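4.2 Interviews with stopped drivers

The second part of the study looked at how drivers recalled being stopped at night on the ring road between Restov and Proltov. Interviews were held in people's homes and lasted up to an hour.

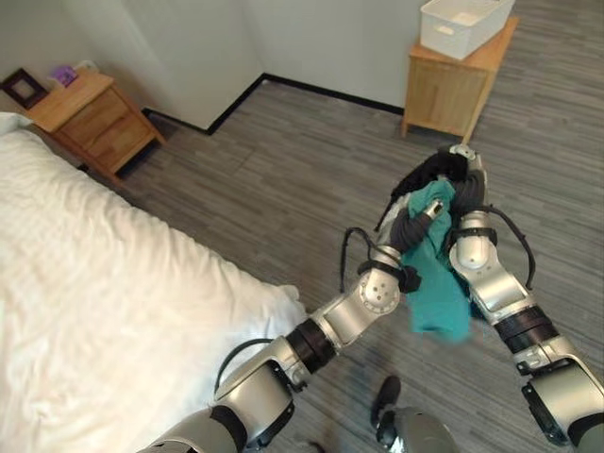

Figure 3. Bedroom with nightstand beside the bed.

One driver from Restov said that the officer had read out the result before she had finished blowing, and that she was then told a second test would mean waiting until morning. She had asked to see the display and was refused. Similar accounts came up in 13 of the 19 interviews, mostly from people stopped after 11 pm.

The police log for January lists 100 stops at the Tam junction. In 14 of these a repeat test was recorded, though the form has no box for a request that was turned down. We could not therefore compare the drivers' accounts with the log case by case.

Meters on this stretch were of two ages. The older ones, kept at the Viritz station, print a slip with the reading and the time. The newer ones store the reading but need a separate printer, and drivers tested with these were less likely to say they had been given anything on paper. Several had only learned their reading when the summons arrived.

Drivers who had been handed a slip still disputed the result in some cases, but their complaints were shorter and dealt mainly with the fine. The effect of the slip on later appeals is taken up in Section 5.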